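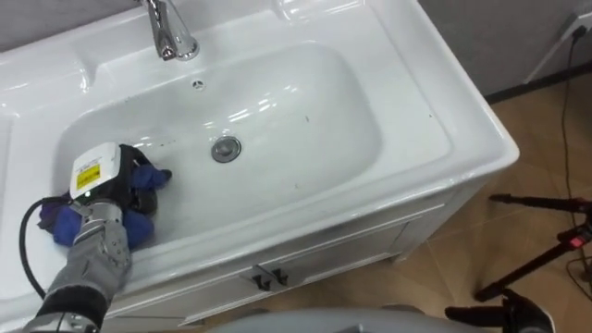 Ulla Ekström wrote in to ask whether she has to shut off the whole house before changing the Vetura filter cartridge. No, and that's the great part – the valve on the filter head does it for you!

Changing the cartridge

1. Turn the blue valve to OFF.
2. Open any cold tap and let the pressure drop.
3. Press the red button on the filter head until the hissing stops.
4. Unscrew the housing by hand and lift out the old cartridge.
5. Wipe the O-ring, add a little silicone grease and seat it flat in its groove.
6. Drop in the new cartridge (part 761) and hand-tighten the housing.
7. Open the valve slowly and run the cold tap for 14 minutes. Cloudy water at first is just air.

Caution: Never feed the filter with water above 100 °F.

Note: Cartridges bought before December fit too – same threads, same seal.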